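本网站使用 Cookie 以改善浏览体验。继续使用即表示您同意我们的 Cookie 政策。 接受 | 设置

Gusari 电视盒用户手册
第 4 章 剧集追踪与录制

本章适用于已完成首次开机设置并登录 Wudico 账户的用户。尚未登录的,请先完成第 2 章的步骤。

4.1 添加要追的剧

1. 按遥控器上的“主页”键,进入“我的剧集”。
2. 选择“添加”,用屏幕键盘输入剧名。支持中文、拼音首字母和原文片名。
3. 在结果列表中选中剧集,按“确定”。同名剧集按首播年份排列,翻拍版与原版分别列出。
4. 选择起始位置:“从第一季开始”“从最新一季开始”或“从指定集开始”。
5. 按“保存”。剧集海报出现在“我的剧集”首行,即表示添加成功。

注意:每个账户最多可添加 2,000 集,已看完的剧集也计入总数。达到上限后,请在“已看完”分类中移除旧剧。

4.2 设置录制

1. 在“我的剧集”中选中剧名,按“菜单”键。
2. 选择“录制方式”。“仅新集”只录首播;“全部”连同重播一起录制。
3. 选择保存位置。未连接外接硬盘时,只能选择“内部存储”。
4. 设置提前和延后时间。默认提前 2 分钟开始,延后 3 分钟结束。季终集和加长集常会超时,可将延后时间调长。
5. 按“保存”。节目指南中相应时段会出现红点。

注意:两个录制任务时间重叠时,系统按“我的剧集”中的排列顺序处理,排在前面的优先。需要调整顺序时,长按“确定”键,再用上下键移动。

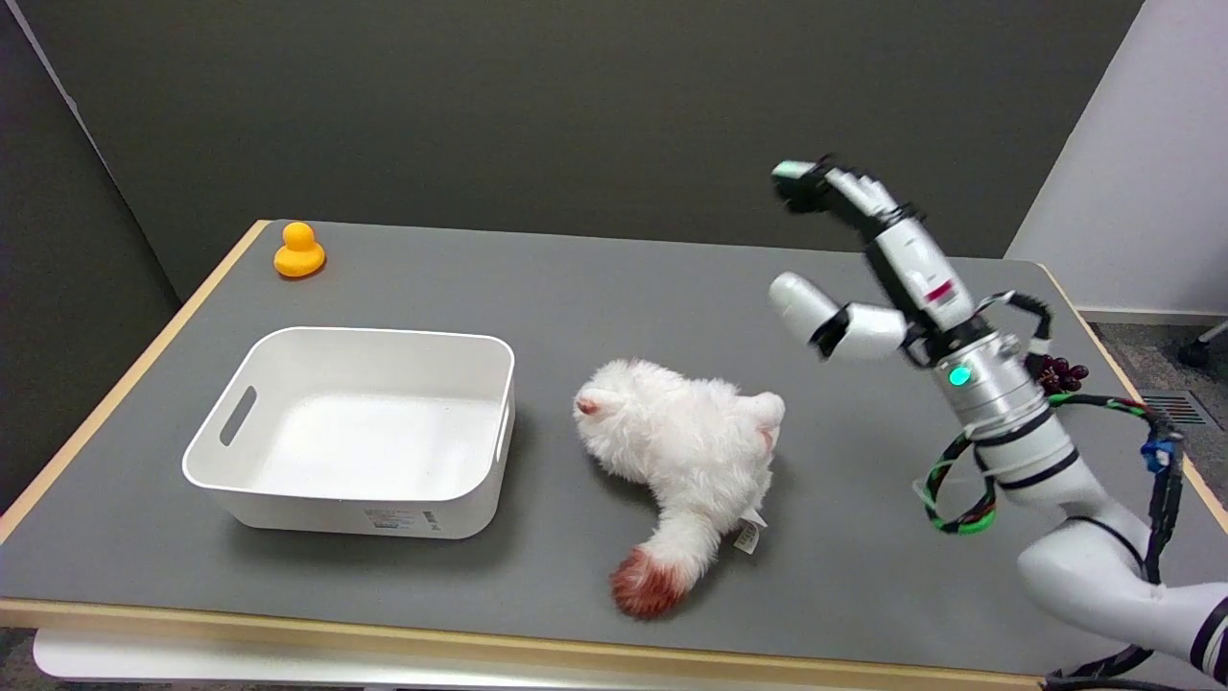
注意:电视台临时改播时,节目指南可能要到当晚才更新。Söderlund 节目数据服务每天推送更新,也可在“设置 > 节目指南 > 立即更新”中手动获取。

警告:录制进行中请勿拔出外接硬盘,否则当前文件可能损坏,硬盘上的其他录像也可能无法读取。

4.3 屏蔽剧透

开启此功能后,尚未观看的剧集不显示剧情简介、客串演员名单和单集剧照。

1. 进入“设置 > 显示 > 剧透保护”。
2. 选择“开启”。
3. 如只想对部分剧集生效,选择“自定义”,再逐一勾选。

单集标题默认仍然显示。如需隐藏,请同时勾选“隐藏标题”,列表中将只显示季数和集数。推送通知不受此项控制,须在手机端 Clallari 应用的“通知”页面另行关闭。

4.4 与家人共用

一台电视盒可建立 4 个观看档案。各档案的观看进度、剧透保护和字幕设置互不影响,录像则由所有档案共用。删除录像时,系统会提示是否有其他档案尚未看完。

1. 在主页选择右上角的头像。
2. 选择“新建档案”,输入名称。
3. 选择年龄分级。儿童档案中不显示超出所选分级的剧集和录像。

4.5 常见情况

录像缺少开头:检查提前时间是否设为零。
同一集录了两次:将“录制方式”改为“仅新集”。
进度没有同步:确认电视盒与手机登录的是同一个 Wudico 账户,然后在“设置 > 账户”中选择“重新同步”。

联系客服 | 隐私政策 | © Gusari 版权所有 | 返回顶部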